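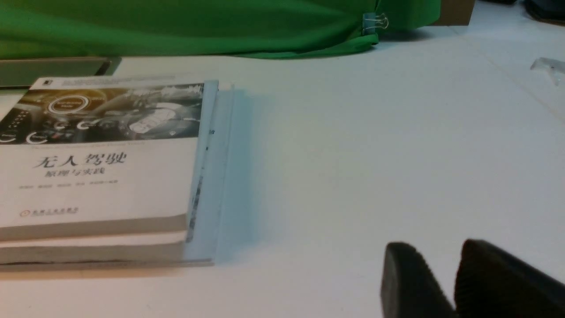

Grorkley Desk and Study Forum > Small desks > Books flat or books upright?

inkandbiscuits
Posts: 241
January 8, 2024

Right, I've finally done it. I've moved everything off the old bureau and on to a plain white table, and I am so pleased with it that I've been going in to look at it with my tea. It's in the box room (Plellthorpe terrace, so picture a generous cupboard) and it gets decent light in the mornings.

My question is about books. I'm learning to read technical Chinese before a course in April, so there are always a couple of fat paperbacks on the go, plus whatever leaflet or thin booklet I've pulled out to check something. Do you keep the ones you're using lying flat on the desk, or standing up between bookends? I've gone flat and I love it. You can see the cover, you grab it, off you go. My sister-in-law says I'm ruining them.

squarepeg_
Flat is fine! Flat is lovely, even. Big art books live flat in half the houses in the country. It's leaning that does the damage, when a paperback slouches against its neighbour for six months and the spine goes like a banana. Congratulations on the table by the way, I do like a white one.

mothballs
Going to disagree. Flat is fine until you want the bottom one. Then you lift the top one off, put it down somewhere "for a second", and by Thursday you've got two stacks. I had this for years. Bookends, upright, spines out, done. I use a pair of Grikano ones, the heavy sort with felt underneath. 50p each from the church sale and they've never budged.

inkandbiscuits
50p! I'm jealous. But I never have more than two out, mothballs, that's my rule, so there's no digging.
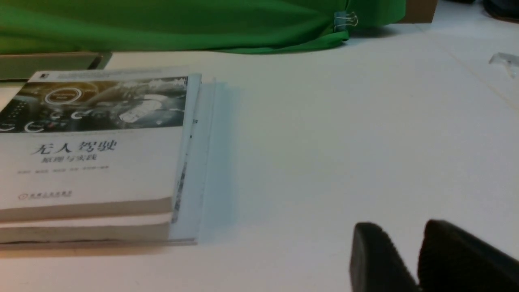 My rule on order is that whichever one I'm reading that week goes on top, even if it's the smaller of them, and the other waits its turn underneath. I know the tidy way is biggest at the bottom, and sometimes that works out by luck. Anyway, at the moment it's 无人驾驶 on top, the driverless cars one with the dashboard on the cover, and I'm crawling through it with a dictionary. The subtitle is just "principles and practice" and I was thrilled to get that far without looking anything up! The one below sticks out a bit to the left and I can live with that. Would you square them up?

squarepeg_
I would square them up every single time I walked past. But I'm like that with tea towels too.

That's a cracking thing to be learning from, a proper subject instead of "where is the library".

mothballs
Sticking out is how corners get bent. I'll say no more.

(I will say more. Put the thicker one at the bottom whatever you're reading. A stack with a good wide base can be shoved along the desk in one go when you need room to write.)

deskhermit
Can I change the subject to lamps? I've got the same size of room and the thing that made the most difference for me was getting one with a bendy neck and sockets in the base, so the charger and the lamp take up one patch of desk between them. There's a pen pot built into mine as well. Before that I had a Ko clip-on, and it kept sliding down the shelf and ending up pointing at my knees.

inkandbiscuits
deskhermit, YES. I've gone the same way, pot and all, and I'd never go back to a separate extension lead. Mine has a pair of USB ports between the sockets, so the phone charges up there instead of trailing off to the wall.
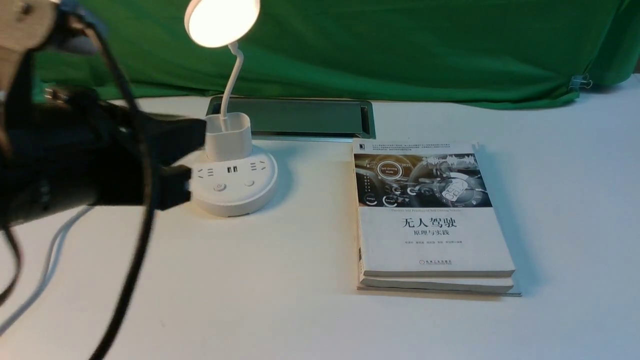

What I haven't worked out is how far away the books should sit. If they're too close I knock them with my elbow whenever I reach for a pen, and if they're at the far end I've got to stand up to get them, and then of course I might as well put the kettle on, and there goes the evening.

deskhermit
Opposite side to your writing hand, an arm's length off. Try it for a week.

squarepeg_
Seconding the arm's length. I'd keep the leaflets out of the pile, though. A thin booklet poked in beside a stack always slides down and gets creased. Get a letter rack for those.

mothballs
Or stand it up between bookends with everything else.

inkandbiscuits
Ha! All right. I'll give the letter rack a go, and I'll try the other side of the desk. The books are staying flat. mothballs, if your church sale has another pair of those Grikanos, though, I might be persuaded for the shelf above.

mothballs
Next one's in April. I'll have a look for you.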